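Papers > Hand-Arm Vibration > Full text > Section 4

4. Glove choice and vibration at the palm

4.1 Why we looked at gloves again

Most shops that sand all day already know about tool maintenance, pad balance and shift limits. Gloves get far less attention, and we think they deserve a lot more! A glove is cheap, it is worn for the whole shift, and the worker can change it without asking anyone. Our earlier rounds at the Oltia joinery had shown large differences between people using the same model of sander on the same kind of panel, and the gloves were the first thing we wanted to check.

For this part of the study we worked with 17 sanding operators, all from the finishing lines at Oltia and at the Clitville door plant. Each person wore a palm adapter with a small accelerometer, held in place under the glove, and a second sensor was fixed to the tool handle. The ratio between the two readings is what we call carry-through. A value of one means that the glove changes nothing, and a lower value means that less vibration reaches the hand.

4.2 Procedure

Every operator sanded a flat beech panel with each of four gloves and once with bare hands, in an order drawn by lot. A run lasted 14 minutes, followed by a rest long enough for finger temperature to come back to its starting value. We asked people to work as they normally would, and we did not correct their grip. Push force was logged by a plate under the panel, so that we could see whether a thicker glove led people to press harder (it did, and we come back to this in 4.4). Data were stored with the Zollgate logging software, which also marked any run in which the palm adapter had turned out of line. Those runs were repeated on the same afternoon. 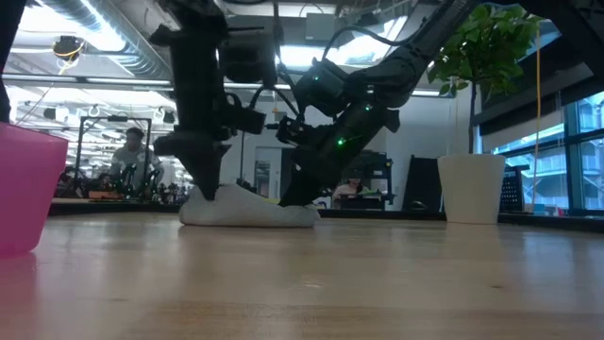 Figure 4. White cloth on a light wooden tabletop, with two black robot arms reaching down to it.

4.3 Results

The gel-palm glove gave the lowest carry-through in the high range, where the fine shaking of an orbital pad is strongest. We were delighted by how steady this was from one person to the next, with the same ranking in almost every set of runs. In the low range the picture is much less tidy. Two of the gloves did nothing useful there, and the thick foam glove made matters slightly worse for operators with small hands, who had to squeeze harder to keep hold of the tool.

Comfort scores went the other way. On a scale of 100, the thin knitted glove was given a mean of 84, well ahead of the gel-palm model, and several people said they could feel the surface through it and stop sooner. That remark interests us a great deal, since stopping sooner also cuts exposure.

4.4 Grip and push force

Push force rose with glove thickness in both plants. The rise was small at first and then grew toward the end of each run, as if the hand were looking for the feel it had lost. When we used push force to adjust the carry-through values, the gap between the gel-palm and the knitted glove shrank but did not close. The Vieira grip scale, filled in after each run, showed the same trend and took the operators less than a minute, so we would happily use it again in shops with no force plate.

One open point is wear. All gloves in this section were new, and a gel palm that has been folded into a back pocket for weeks may behave quite differently. We have begun collecting used pairs from both plants, and they will go through the same runs on the same panels. Section 5 turns to the sanding pads.

Contact the authors | Copyright: the authors | Back to top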